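Charred look boards in a hallway – worth the money?

Cesstead Home & Garden Forum > Floors and Walls

pellmell
Quote from Murnora for dark charcoal boards in our hall came to 2,240 fitted. The salesman, Jeferson Frota, swears they hide dirt. I've never met a dark floor that hid anything. Has anyone lived with one?

tansy_row
Had one for 2 years. Every crumb shows, every dog hair, every bit of plaster dust. He's selling you a floor.

Gus in Pamstead
Disagree. Ours is matt with a bit of grain in it and I sweep it twice a week. Gloss is the problem, and people blame the colour.

tansy_row
Mine was matt, Gus.

pellmell
What does "a bit of grain" mean though? The brochure words are useless.

Gus in Pamstead
Streaks and knots, a few smudgier patches, so it isn't one flat colour. Rendered one, but near enough the sort of dark grey I mean:
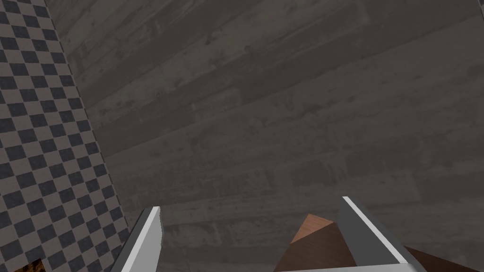

Reply #7
oldlathe
A render won't tell you how it looks in November with wet boots on it. Ask for a sample board. I paid 159 for the Espiritu range in a box sale and the real thing was far browner than the website.

pellmell
Murnora want 200 deposit before they'll lend a full board. Refundable, they say.

oldlathe
Get that in writing. I'd want to see the fitting price on its own line as well.

Gus in Pamstead
Fair point on the deposit. Still say the floor's fine.

pellmell
I've asked for both by email. No answer yet.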